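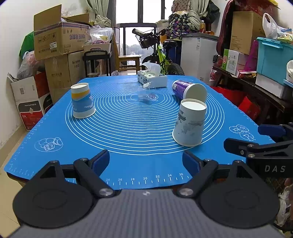

*Drei Pappbecher auf einer blauen Silikonmatte.*

# Folia Postverteilschrank von Edness

Artikelnummer 2682

Der Folia ist ein Schrank mit Fächern für die Poststelle im Haus. Er ist gedacht für Verwaltungen, Schulen, Praxisgemeinschaften und kleinere Betriebe, bei denen die Post am Morgen in einer Kiste ankommt und danach an mehrere Abteilungen verteilt werden muss. Man sortiert von der Rückseite ein und man entnimmt von der Vorderseite. So stehen die Person, die sortiert, und die Personen, die ihre Post abholen, sich nicht im Weg.

Wir bauen den Folia seit mehreren Jahren und haben ihn in dieser Zeit zweimal geändert. Die jetzige Ausführung hat breitere Türen, ein ruhigeres Schloss und eine Beschriftungsleiste, die man ohne Werkzeug öffnen kann. Wer noch einen Folia der ersten Ausführung besitzt, findet weiter unten einen Hinweis zu den Ersatzteilen.

## Für welche Post der Schrank geeignet ist

Alle Fächer nehmen Umschläge bis zum Format C4 liegend auf. Auch gefütterte Versandtaschen passen hinein, solange sie nicht höher sind als das Fach. Zeitschriften legt man flach ein, man muss sie nicht rollen oder falten.

Für Pakete ist der Folia nicht gebaut. Die unterste Reihe ist zwar höher als die anderen, und viele Kunden legen dort kleine Päckchen hinein, zum Beispiel Bücher oder Druckerpatronen. Wenn bei Ihnen aber täglich größere Kartons ankommen, empfehlen wir den offenen Anbau, der an der linken oder an der rechten Seite befestigt wird. Ein Karton, der halb aus dem Fach schaut, drückt mit der Zeit gegen die Türscharniere, und diesen Schaden können wir nicht als Garantiefall annehmen.

Einschreiben und andere Sendungen mit Unterschrift gehören in ein abschließbares Fach. Bitte denken Sie daran, dass die hausinterne Übergabe von solchen Sendungen in vielen Häusern in einer eigenen Dienstanweisung geregelt ist. Der Schrank ersetzt diese Anweisung nicht.

## Aufbau und Material

Der Korpus besteht aus Stahlblech und ist pulverbeschichtet. Die Fachböden liegen auf Haltern aus Metall und lassen sich in der Höhe versetzen. Dafür nimmt man den Boden leicht schräg heraus, hängt die vier Halter um und setzt ihn wieder ein. Die Vorderkante jedes Bodens ist nach unten gebogen, damit man sich beim schnellen Greifen nicht schneidet.

Die Türen öffnen nach unten und bleiben waagerecht stehen. Auf der offenen Tür kann man einen Stapel Briefe kurz ablegen. Sie ist aber keine Arbeitsfläche, und man soll sich darauf auch nicht abstützen.

Die Rückseite ist in der Grundausführung offen. Steht der Schrank zwischen zwei Räumen, also als Durchreiche in einer Wand, ist das so richtig. Steht er frei in einem Flur, bestellen Sie bitte die Rückwand mit Rollladen dazu. Der Rollladen läuft von oben nach unten und hat ein eigenes Schloss, das mit einem anderen Schlüssel bedient wird als die Türen.

## Technische Angaben

| Merkmal | Angabe |
|---|---|
| Artikelnummer | 2682 |
| Breite | 954 mm |
| Höhe und Tiefe | siehe Maßblatt, je nach Sockel verschieden |
| Größtes Umschlagformat | C4 liegend |
| Material | Stahlblech, pulverbeschichtet |
| Farben | Lichtgrau, Graphit, Postgelb gegen Aufpreis |
| Schlüssel pro Tür | 2 |
| Garantie auf Korpus und Scharniere | 7 Jahre |
| Lieferung | vormontiert, Türen eingehängt |

Die Breite gilt ohne Anbau und ohne Wandleisten. Wenn Sie den Schrank in eine Nische stellen wollen, rechnen Sie bitte auf beiden Seiten etwas Luft dazu. Die Wände in älteren Gebäuden sind oft nicht gerade, und es ist ärgerlich, wenn der Schrank unten passt und oben nicht.

## Beschriftung der Fächer

Unter jeder Tür sitzt eine Leiste aus klarem Kunststoff. Man drückt sie in der Mitte leicht zusammen, nimmt sie ab und legt den Papierstreifen ein. Eine Vorlage für die Streifen schicken wir mit der Auftragsbestätigung. Sie können sie mit jedem gewöhnlichen Textprogramm ausfüllen und auf normalem Papier drucken.

Aus unserer Erfahrung ist es besser, die Fächer nach Abteilungen zu benennen und nicht nach Personen. In einem Haus mit vielen Wechseln müssen sonst immer wieder Streifen gedruckt werden, und irgendwann klebt jemand einen Zettel über den alten Namen. Für die Leitung und für den Personalrat wird meistens trotzdem ein persönliches Fach gewünscht. Dafür gibt es farbige Streifen in Rot und Blau, die man auf größere Entfernung gut erkennt.
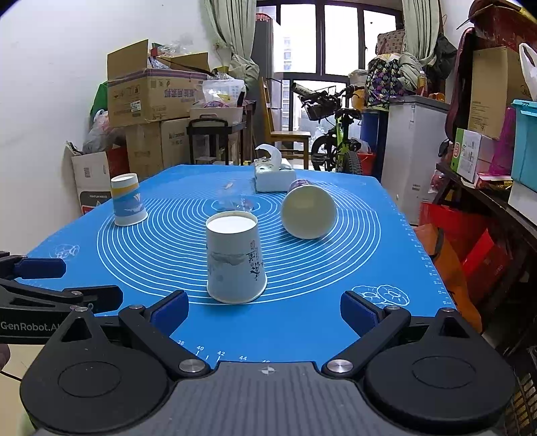

Die Streifen sind nicht für draußen geeignet. Bei starker Sonne hinter Glas werden sie nach einiger Zeit blass, besonders das Rot. Wenn der Schrank an einem Südfenster steht, fragen Sie uns bitte nach den gravierten Schildern. Diese werden einmal geschrieben und lassen sich nachher nicht mehr ändern.

## Schlösser und Schlüssel

In der Grundausführung hat jede Tür ein Zylinderschloss mit eigener Schließung. Ein Hauptschlüssel ist möglich, er muss jedoch bei der Bestellung angegeben werden. Nachträglich können wir ihn nur liefern, wenn alle Zylinder getauscht werden.

Als andere Möglichkeit bieten wir das Zahlenschloss Uvari an. Es arbeitet mechanisch und benötigt keine Batterie. Der Code wird bei geöffneter Tür eingestellt. Für vergessene Codes gibt es einen Notschlüssel, der bei der Poststelle bleiben soll und nicht bei den einzelnen Abteilungen. Mit dem Uvari hört das Suchen nach Schlüsseln auf, dafür muss man die Codes verwalten. Was davon im Alltag weniger Arbeit macht, hängt sehr vom Haus ab.

Bei verlorenen Schlüsseln schreiben Sie uns die Nummer, die vorne auf dem Zylinder steht. Ohne diese Nummer können wir keinen Ersatz machen. Eine Kopie beim Schlüsseldienst in der Stadt ist erlaubt und hat keinen Einfluss auf die Garantie.

## Aufstellen

Der Schrank kommt auf einer Palette und wird bis hinter die erste Tür geliefert. Für das Tragen in ein anderes Stockwerk braucht man mindestens zwei Personen, und die Türen sollen dabei mit dem beigelegten Band gesichert sein. Schneiden Sie das Band erst durch, wenn der Schrank an seinem Platz steht.

1. Sockel auf den Boden stellen und mit den vier Schraubfüßen ausrichten.
2. Schrank auf den Sockel heben, die Löcher liegen dann übereinander.
3. Schrauben von innen einsetzen und zuerst nur mit der Hand anziehen.
4. Wasserwaage auf den mittleren Boden legen und die Füße nachstellen.
5. Schrauben fest anziehen, Wandwinkel montieren, Transportband entfernen.

Der Wandwinkel ist Pflicht, auch wenn der Schrank von allein stabil steht. Dübel für Beton und Vollziegel liegen bei. Für Trockenbauwände besorgen Sie bitte passende Dübel im Fachhandel.

Schließt eine Tür nach dem Aufstellen nicht richtig, steht der Sockel in den meisten Fällen noch ein wenig schief. Bitte biegen Sie nicht an den Scharnieren.

## Pflege

Staub wischt man mit einem feuchten Tuch ab. Gegen Reste von Klebeband hilft etwas Spiritus. Scheuermittel und Schwämme mit rauer Seite machen matte Stellen, die man auf Graphit deutlich sieht. Die Schlösser bekommen einmal im Jahr ein wenig Graphitpulver, kein Öl. Im Öl sammelt sich der feine Papierstaub, und dann geht der Schlüssel schwer.

## Zubehör

- Sockel, niedrig oder hoch. Der hohe Sockel ist angenehmer für den Rücken, bei Häusern mit Rollstuhlnutzern nehmen Sie bitte den niedrigen.
- Rückwand mit Rollladen und eigenem Schloss
- Offener Anbau für Päckchen, links oder rechts
- Einwurfklappe für Ausgangspost, mit herausnehmbarer Kiste
- Zahlenschloss Uvari, einzeln oder für den ganzen Schrank
- Gravierte Schilder
- Sortiertisch Yurt auf Rollen

Der Sortiertisch Yurt hat dieselbe Breite wie der Folia und wird oft gemeinsam mit ihm bestellt. Er steht hinter dem Schrank, die Kiste mit der Eingangspost kommt auf die obere Platte und das leere Material auf die untere. Zwei der Rollen haben eine Bremse. Den Yurt gibt es nur in Lichtgrau.

## Ersatzteile für die erste Ausführung

Türen der neuen Ausführung passen nicht in den alten Korpus. Böden, Halter und Zylinder sind gleich geblieben und können normal bestellt werden. Für die alten Türen haben wir noch einen Restbestand in Lichtgrau. Ist dieser verkauft, wird nicht nachproduziert. Die erste Ausführung erkennt man an der Beschriftungsleiste, die mit kleinen Schrauben befestigt ist.

## Bestellung und Lieferzeit

Bestellungen nehmen wir schriftlich an, per E-Mail oder mit dem Formular. Bitte nennen Sie die Artikelnummer, die Farbe, den Sockel und die gewünschte Schließung. Öffentliche Einrichtungen können auf Rechnung bestellen und bekommen auf Wunsch ein Angebot mit getrennten Positionen für Schrank, Lieferung und Montage.

Lichtgrau und Graphit haben wir meistens am Lager. Postgelb wird nach Auftrag beschichtet und dauert deshalb länger. Im Dezember liefern wir nur in der ersten Monatshälfte aus, danach sind die Speditionen zu stark mit Weihnachtspaketen beschäftigt und feste Termine können wir nicht versprechen. Wenn der Schrank zum Jahreswechsel stehen soll, bestellen Sie ihn bitte im Herbst.

Ein Muster der Tür mit Schloss und Beschriftungsleiste schicken wir gerne zur Ansicht. Das Rückporto übernimmt Edness.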